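Does Wiping a Table Really Get It Clean?

You have probably heard an advertisement say that a spray "kills 99 percent of germs." You may also have heard a grown-up say a table is clean because it looks clean. Should you believe either of them? Let's ask some annoying questions and find out.

What is a germ, anyway?

Germs is an everyday word for living things too small to see, such as bacteria, along with viruses, which scientists still argue about calling alive. A typical bacterium is so small that 1000 of them in a row would fit across the tip of a crayon. Most bacteria do you no harm at all. Some help you digest your lunch. So when somebody tells you that germs are bad and must all be destroyed, the first thing to ask is: which ones?

Looking is a poor test

Your eyes are good at spotting jam. They are no good at spotting bacteria. A desk with a pencil mark on it might have very little living on it, and a shiny desk might have plenty. Smell doesn't settle it either. That "fresh" lemon smell is perfume. You could put lemon perfume on a muddy boot and it would smell of lemon and still be a muddy boot.

Cleaning and disinfecting are two different jobs

Cleaning means lifting dirt off a surface and taking it away. Soap is good at this. One end of a soap molecule sticks to water and the other end sticks to grease, so the grease gets carried off with the water. A lot of germs go with it.

Disinfecting means killing or stopping the germs that are left. This takes a stronger product, and it takes time. Read the small print on a bottle of disinfectant and you will often find that the surface has to stay wet for a while, sometimes 4 minutes or longer. Have you ever seen anybody wait that long? Most people spray, wipe and walk away. Grown-ups should be the ones using these products, by the way, and they should never mix them.

What about that 99 percent?

Suppose a spray kills 99 out of every 100 bacteria. Sounds great. But if there were 100,000 on the table to start with, 1000 are still sitting there. The number also comes from a test in a lab, using certain kinds of germs on a certain kind of surface. Your kitchen was not in the test. The claim may be perfectly true and still tell you less than you thought.

Try it yourself

Sulastri Khoo, a science teacher, gives her class a test that needs no microscope. Ask an adult to help you.

Rub a little cooking oil on a plate with your finger.
Wipe one half with a dry paper towel.
Wash the other half with warm water and dish soap, then rinse.
Let the plate dry and drag a clean finger across each half.

Which half feels slippery? Now try a second plate, and use plain water on one half this time. Don't take our word for what happens.
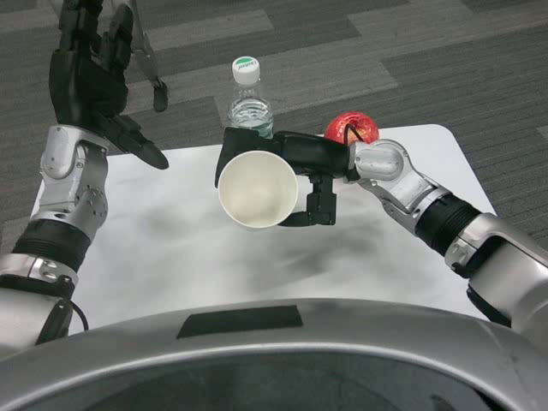 A light tabletop with faint gray smudges. Can you tell from a picture how many germs are on it?

One of Sulastri's students, Fuad Yimer, asked why we bother wiping tables at all if it doesn't get rid of everything. Good question. Fewer germs usually means less chance of getting sick, and crumbs left lying around bring ants. A table does not have to be perfect to be fine for eating a sandwich.

If you only have time for one thing, wash your hands before you eat. Your hands go to your mouth far more often than the table does.

Words to know

Bacteria: tiny living things, each made of a single cell.
Disinfect: to kill or stop germs on a surface.
Molecule: a group of atoms joined together.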